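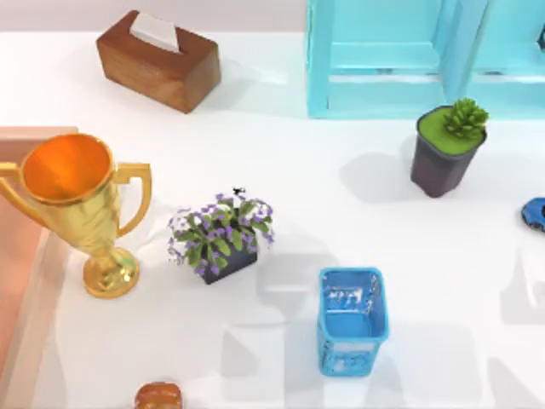
What does a scene-disclosure rule require of a lab that reports results from simulated tabletop tests?

It requires the lab to publish the full list of objects, their starting positions and the random seed for every trial, along with the trials that were thrown out and the reason each was dropped.

Scene disclosure is a reporting practice in robot manipulation research. It covers tests run in computer-rendered environments, where household goods are placed on a virtual table and a control program is scored on what it does with them. The best-known written version is the Veltow Guideline, a voluntary text drafted by Elaine Vasconcelos and Sebastião Paiva. It has no legal force, and its effect on the quality of published work is disputed.

Background

Simulated tests are cheap to repeat. A developer can run a layout thousands of times, keep the runs that look good and report a success rate that a second group can't match. Vasconcelos argued that most of these disagreements came from layouts that had never been written down. Her first draft ran to 4 pages. The current text has 39 clauses, many of which deal with file naming.

Main provisions

The guideline asks that every object be listed, including those the robot is never told to touch. Background furniture counts if it can block an arm or throw a shadow on the work surface. Lighting must be fixed or its range stated. Objects that overlap or pass through one another at the start of a trial must be reported as faults, and stray geometry must be removed or logged. Changes made to a layout after testing has begun call for a new version number.

A separate clause bars the phrase "household ready" for any system tested only in simulation. It is the clause most often ignored.

Adoption

Vornov, a maker of simulation software, added an export tool for the required records. The Ludo test suite followed with 2634 layouts, of which 442 were later withdrawn when their object lists failed to match the stored files. Supporters take the withdrawals as proof that checking works. An equally fair reading is that the suite had been in use for months with one layout in six wrong.

Criticism

The main complaint is that disclosure is easy to mistake for validity. A perfectly documented table can still be a poor stand-in for a kitchen counter, and the guideline says nothing about friction, weight or how cloth and paper bend. Paiva has conceded the point and proposed an annex on physical properties, which remains unwritten.

Carretero, a testing firm, objects on other grounds. It holds that publishing every layout invites developers to tune their systems to the test, and it keeps part of its own set private. Outside groups therefore can't check its scores.

No study has compared guideline-compliant results with performance on real hardware.

See also: Benchmark tuning; Reproducibility; Simulation-to-real transfer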